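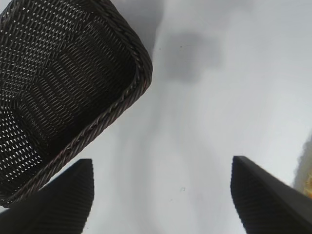

Cleaning and Storing Woven Baskets

Household > Storage > Baskets and Bins

Kitchen | Laundry | Closets | Workshop | Seasonal | Ask a Question

Dark woven baskets hide dust well, and most of them go years without a proper cleaning. Dust settles in the weave, mostly in the fold where the floor meets the sides. A basket that holds bread or onions needs attention more often than one that holds magazines.

Find out what it's made of

Natural wicker is willow, cane or a similar plant fiber. Synthetic wicker is plastic. Look at a strand end on the underside. Plant fiber looks rough and pale inside where it was cut, and plastic is the same color through or shows a smooth core. If you can't tell, treat it as natural.

Dry cleaning first

Empty the basket and turn it over outside. Tap the bottom with your palm. Go over the inside with a vacuum and the round brush attachment, then do the outside. A dry paintbrush, one inch wide, gets under a braided rim better than any cloth. I use an old Kitora trim brush with the bristles cut down by half.

Washing synthetic wicker

Put a teaspoon of dish soap in a quart of warm water. Scrub with a soft brush along the direction of the strands. Rinse with the hose on a gentle setting and stand the basket on its side to drain. Give it a full day. Water sits in the corners long after the rest feels dry.

Washing natural wicker

Use a cloth wrung out hard in the same soapy water. Don't soak it. Wipe again with plain water, then dry it in the shade with air moving past. Direct sun makes cane brittle. If there is mildew, mix equal parts white vinegar and water, wipe it on, wait ten minutes and wipe it off.

Loose strands

Tuck a loose end back under its neighbor with a blunt knitting needle. On natural wicker, dampen the end first so it bends. A drop of wood glue holds it, with a clothespin left on overnight. Wood glue won't grip plastic. For that, tie the strand down with dark fishing line and trim the knot close.

Liners

A liner keeps crumbs out of the weave. Cut cotton to the size of the floor plus the height of the sides, with an inch extra all around for the hem. Wash the fabric before cutting. My oldest basket is marked 1929 underneath and has a liner made from a flour sack.

Putting them away

Stack baskets with a sheet of paper between them. Don't hang a heavy one by its rim.

Comments (3)

Trotside: The fishing line worked on my porch basket. I had tried two kinds of glue before that.

basketcase62: Can you use a hair dryer on the corners?

Hollmann: I do, on the cool setting. Warm air curled a plastic strand on mine.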